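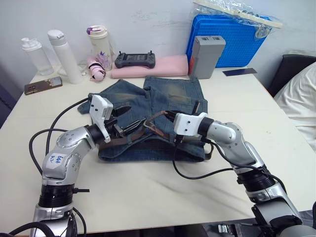
From: Lucinda Pettigrew
To: Javmont swap list
Date: 30/12/2024
Subject: Re: Re: belts in or belts out??

Quick one before I run, the kettle's on and the kids want the car.

Ye-rin Yeom wrote:

> Hi all,
>
> Starting on the denim for the January swap at Rarnport hall and I have
> a question before I do the whole lot. Some of the jeans have come in
> with the belt still through the loops. Do I leave it in, so it's sold
> as a set, or take it out and put it with the belts? I tried folding a
> pair with the belt left in and it won't go flat. The buckle makes a
> lump and the pile leans over after four or five pairs.
>
> Also what are we doing about faded ones? There's a lot of faded blue,
> pale down the legs. Is that a fault or is that how people like them
> now? I don't want to put perfectly good jeans in the rag bag.
>
> And is it still fold in thirds, or are we rolling? The sheet I have
> says both.
>
> Ye-rin

Belts OUT. Sorry, should of been on the sheet. We left them in at the Wilano swap and it was a pain, buckles scratching the tables, and people pulling the belt out to try on the jeans and then wandering off with one and not the other. Undo the buckle first and pull from the buckle end, otherwise the tip catches on every loop going round. If it's really stiff leave it for me, I've got hands like a farrier.

Leather ones roll up loosely, buckle on the outside, rubber band, into the shallow tub. Not the thick blue bands, they mark. Write the size on masking tape if you can find it stamped on the back, if you can't then don't bother, people hold them up against themselves anyway.

Exception: if the belt obviously came with the jeans (same brand stamped on both, or a fabric one that matches) then pin it to the back pocket. Safety pin not a tag gun. We put holes in a good pair of moleskins with the tag gun and I'm still hearing about it.

Faded is fine. Faded sells!! Last time the pale ones went before morning tea and we were stuck with a rack of stiff dark ones. What I'd pull out is: thin at the inner thigh (hold it up to the window), broken zip, hem walked right through at the heel, anything with paint. Knees gone is a maybe, put those aside, the teenagers go through that box.

Folding. Thirds, not rolling. Ignore the other line, that was for the suitcases thing at Ferreira Street. So:

Pockets emptied first. Every pocket, incl the little coin one. Found a tooth once.
Zip up, button done.
One leg over the other, back pockets facing out.
Tuck the pointy bit of the seat in so it's a straight edge
Hem up to just under the waistband, then in thirds from there.
Waist label showing at the front of the pile or nobody can find there size and the whole stack ends up on the floor.

No more than 6 to a pile, they do lean, even without buckles. Jackets and overalls on hangers, don't try to fold overalls, life's too short.

Numbers so far: we had 129 pairs at last count and I'd like to get to 200 before we open the doors. If anyone on the list has jeans sitting in the bottom of the cupboard, washed please, drop them on my verandah any arvo. Bag them if it looks like rain. Plus if anyone has spare trestles, we're two short and the hall ones wobble.

Ye-rin do you need more masking tape? I've got a couple of rolls in the boot. Can drop in tomorrow but not before lunch.

Got to go, kettle

Lucinda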